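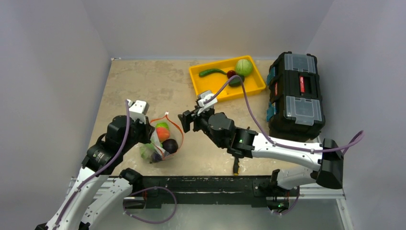 Progress report, August – bagging cell, Irnville

Another good month! The cell has now done 471 pick-and-bag runs on your grant, and most of my time went on looking after the grippers.

1. Finger wear. The black fingers are scuffed and scratched, so I check them every 20 runs and keep a spare pair from Plarnine in the drawer.

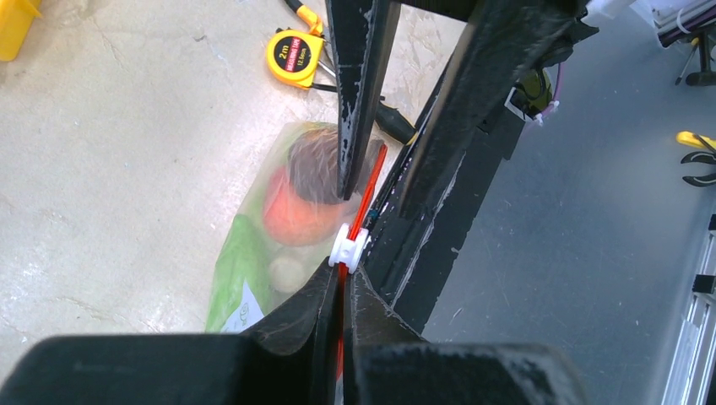

2. Grip force. I've turned it down a notch for the thin bags, and we lose far fewer now. 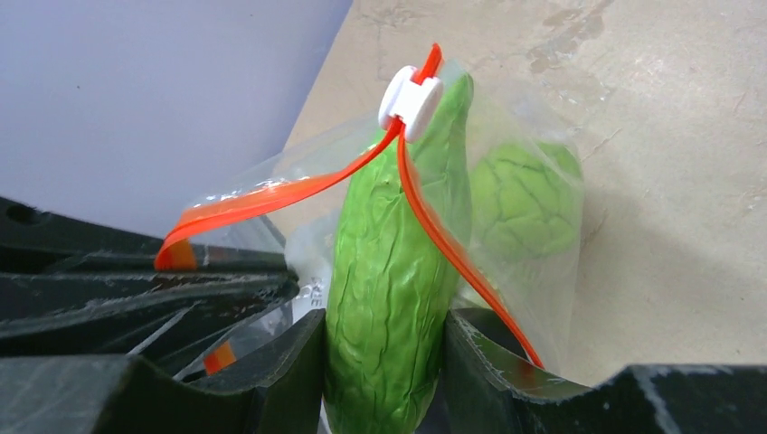

Gripper fingers closed on a bag of green veg, orange strip at the top

3. Cables. I re-tied both arms with a bit more slack at the elbows, up to 40 mm

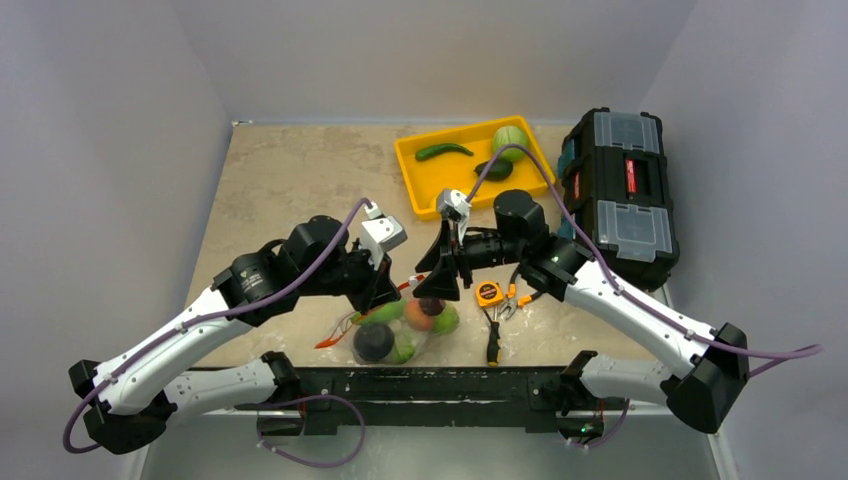 and re-ran the reach test afterwards, which both arms passed. Next month I'd like 300 more runs before the Zovudville visit.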